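搬家时我扔掉了大部分菜谱

七月搬家，厨房的东西装了七个箱子，其中两箱是书。新租的房子厨房小，灶台旁边只有一块能放砧板的地方，墙上没有位置再装书架。我把那两箱书在走廊里放了一个多月，最后一本一本翻过，留下四本，其余的送人或者卖掉了。

卖书的钱不多。收旧书的人按斤算，精装的大开本反而占便宜，因为重。有一本讲法式酱汁的，408页，铜版纸，我买来以后只做过里面的一道。那道酱要先熬一锅骨汤，再收成小半碗，前后花了一个周末。味道是好的，以后没有再做。

留下的四本里，有一本是我母亲用的，封面掉了，用牛皮纸重新包过。里面的分量写得很粗，盐“少许”，水“适量”，火候只有大火和小火两种。我刚开始自己做饭的时候看不懂这种写法，觉得是编书的人偷懒。后来做得多了，才发现写得太细也有问题。米的品种不同，锅的厚薄不同，照着毫升数加水，煮出来还是会硬。母亲在页边用铅笔记了自己的数，红烧肉那一页改过三次，最后一次把糖减了一半，旁边写着“爸血糖”。

第二本是同事Shewit Negash送的。她离职前把桌上的东西分给大家，我拿到一本很薄的册子，是她姑姑Adugna家里的菜，打印以后自己装订的。大部分是炖菜，要用很多洋葱，而且洋葱要先不放油干炒，炒到出水再收干，颜色变深以后才加油。我第一次做的时候没有耐心，火开得太大，糊了底。第二次用最小的火，炒了四十分钟，一边炒一边听广播，做出来确实不一样，汤汁不用勾芡也是稠的。

册子里有几样香料我在附近买不到，写信问她能不能用别的代替。她回信说可以不放，但是不要乱代替，尤其不要用咖喱粉。我就没放。
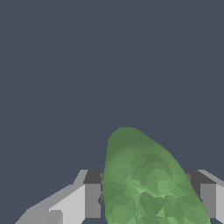

第三本讲腌菜和发酵。这本我用得最多，书页上有酱油的印子，有几页粘在一起，撕开时掉了一个角。我按它的方法做过泡萝卜、酸豆角、雪里蕻和辣白菜。泡菜坛子是从老家背来的，坛沿要一直有水，夏天两天就干了，出差前得请邻居帮忙加。搬家那天我把坛子抱在怀里坐车，老卤装在另外的玻璃瓶里，瓶口包了两层保鲜膜，还是漏了一点，车里的味道到晚上才散。那辆车是朋友的旧蒙迪欧，Mondeo的字标在后备厢盖上掉了一个字母。他没说什么，后来几天开窗开得比较勤。

腌菜的关键是盐。书上给的比例是按重量算的，我以前嫌麻烦，凭手感抓，有时候咸得没法吃，有时候起白花。后来买了一个电子秤，最小能称到一克，从此没有坏过。每次称1,000克菜，换算起来也方便。秤是网上随便买的，用了三年，换过一次电池。

第四本不算菜谱，是一本笔记本，我自己的。最早的一页写的是番茄炒蛋，写了先炒蛋还是先炒番茄，写了放不放糖，还画了一个表，比较三种做法。现在看有点可笑，但当时确实是不会。中间有一段时间没有记，那两年加班多，晚饭基本在公司楼下解决。再往后又开始记，字也写得快了，很多只有一行，比如“冬瓜，虾皮，不用放鸡精”，或者“茄子先蒸后拌，省油”。

扔掉的那些书里，也有舍不得的。有一套是在Zotholm买的，那年去出差，会开完还剩半天，在车站旁边的书店里看到，讲当地怎么做熏鱼和黑麦面包，图很好看，文字我一个也不认识。当时想着回来慢慢查词典，结果放了六年，没有查过。这次送给了一个学语言的朋友，她至少能读。

还有Fornance出的那套家常菜，一共十二册，按月份编的，我缺三月和九月。以前逛旧书摊总会留意这两册，一直没碰到。这次整套卖掉的时候，收书的人问是不是全的，我说缺两册，他又往下减了一点价。

书少了以后，做饭的种类也少了，这个我原来就料到。每周去一次菜市场，买什么基本是固定的：一种叶子菜，一种根茎，豆腐，一块肉或者一条鱼。到家先把叶子菜吃掉，根茎放到后半周。以前看到新菜谱，会专门去买一瓶调料，用一勺，剩下的放到过期。搬家清理冰箱的时候，这样的瓶子扔了一袋。现在调料架上是酱油、醋、料酒、盐、糖、豆瓣酱和胡椒，香油放在柜子里避光。

也有人劝我用手机看菜谱，说什么都能搜到。我试过，手上沾着面粉的时候屏幕会自己暗下去，用指关节去点，点到了广告。而且同一道菜能搜出几十种做法，看完已经饿了。书的好处是那一页只有一种做法，不好吃就在旁边写上，下次改。

走廊现在空出来了，放了鞋柜。母亲那本我拿去复印店扫描了一份，铅笔字太淡，扫出来看不太清，打算有空自己抄一遍。红烧肉那一页先抄好了，贴在冰箱门上。上次她来住，看见了，说糖还可以再少一点。我又改了一次。

2024年12月11日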